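折り上げ天井の掃除と白壁の汚れについて

1 投稿者:grarkley39
借りている部屋の天井が段になっているタイプで、段の上の面にほこりがたまります。脚立に乗って雑巾で拭いたら、かえって黒い筋が伸びてしまいました。
もうひとつ、白い壁の下のほうに薄い汚れがあります。つや消しの塗装っぽい仕上げで、洗剤を使っていいものか迷っています。
同じような部屋に住んでいる方、どうやっていますか。

2 投稿者:ふみだい
雑巾の前に乾いたもので落とすのが先です。ほこりが残ったまま濡らすと必ず筋になります。
うちは柄の伸びるハンディモップを使っています。段の奥から手前に引いて、最後に床に掃除機。脚立は出しません。

3 投稿者:Fornley
>>2
モップは段の角に残りませんか。うちは角だけ刷毛です。ペンキ用の安いのを一本、掃除専用にしています。
壁は洗剤なしで、固く絞ったマイクロファイバーを当てるくらいから試したほうがいいと思います。つや消しはこするとそこだけ光ります。

4 投稿者:grarkley39
ありがとうございます。モップと刷毛、両方買ってみます。
光るというのは、拭いた跡が残るということですか?

5 投稿者:Fornley
>>4
そうです。斜めから見るとわかります。前の部屋でメラミンスポンジを使って、電気スイッチの横に手のひらくらいのテカリを作りました。退去のときまで消えませんでした。

6 投稿者:メイ・カプール
メラミンは使い方次第だと思います。水をたっぷり含ませて、力を入れずに何回か撫でるだけなら、うちのつや消し壁では何ともなかったです。全部だめと言われると困る人もいるのでは。

7 投稿者:Fornley
>>6
塗料によるので、何ともなかった例があるのはわかります。ただ賃貸で塗料の種類がわからない人に最初にすすめるものではないです。

8 投稿者:ふみだい
壁は7に賛成。やるなら家具で隠れる場所で試してから。
あと消しゴム。黒い擦れなら普通の白い消しゴムで落ちることがあります。

9 投稿者:マトゥーシュ
天井が段になっている部屋の者です。白い長い壁があって、段の角が多いところも似ていると思います。広角なのでだいぶ曲がって写っています。

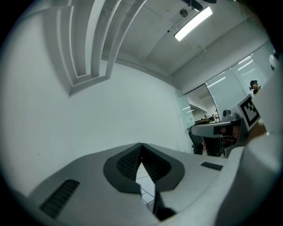
左上が段の部分、下に続くのが白い壁。

段と段のあいだに影が入るので、昼の光だけだとほこりがあるのかどうか見えません。私は夜に照明を消して、懐中電灯を横から当てて確認しています。
壁の左下のほうに薄い跡があって、消しゴムを試しましたが、ほとんど変わりませんでした。

10 投稿者:grarkley39
>>9
うちの天井もこういう段です。懐中電灯はやったことがなかったので今夜試します。
右側は段がなくて平らなんですね。うちは四辺とも段なので少しうらやましいです。

11 投稿者:マトゥーシュ
>>10
平らな側は楽です。フロアワイパーに乾いたシートをつけて逆さに持って撫でるだけで終わります。段のほうは同じシートを棒の先に輪ゴムで巻いています。見た目は悪いですが角に入ります。

12 投稿者:メイ・カプール
壁のそばに椅子を置く人は、背もたれが当たらないかも見たほうがいいです。うちの壁の低い位置の跡は、事務用椅子の背が原因でした。机を壁から離したら増えなくなりました。

13 投稿者:ふみだい
>>12
それは机の置き方にもよるかな。うちは椅子が当たらない廊下側でも跡がつきます。掃除機のヘッドと、荷物を持って通るときの擦れだと思っています。

14 投稿者:デクスター
流れを切ってすみません。掃除の頻度はどのくらいですか。段の上なんて下から見えないので、入居してから一度もやっていません。

15 投稿者:Fornley
>>14
年2回です。エアコンのフィルターと同じ日にやっています。

16 投稿者:ふみだい
>>14
年4回。多いと言われますが、ためないほうが一回が短く済みます。

17 投稿者:デクスター
年4回は無理です。11月に一回やることにします。

18 投稿者:grarkley39
報告です。懐中電灯を当てたら、前に雑巾で伸ばした筋がはっきり見えました。刷毛とモップで乾いたほこりを落としたあと、固く絞った布で押さえるように拭いたら、だいぶ薄くなりました。完全には消えていません。
壁は隠れる場所で消しゴムを試して、変色もテカリもなかったので本番もやりました。2か所のうち1か所は落ちました。もう1か所はそのままにしてあります。

19 投稿者:メイ・カプール
>>18
残ったほうこそ濡らしたメラミンの出番かと。

20 投稿者:Fornley
>>19
管理会社に塗料を聞いてからにしてください。

21 投稿者:grarkley39
管理会社に問い合わせを出しました。返事が来たらまた書きます。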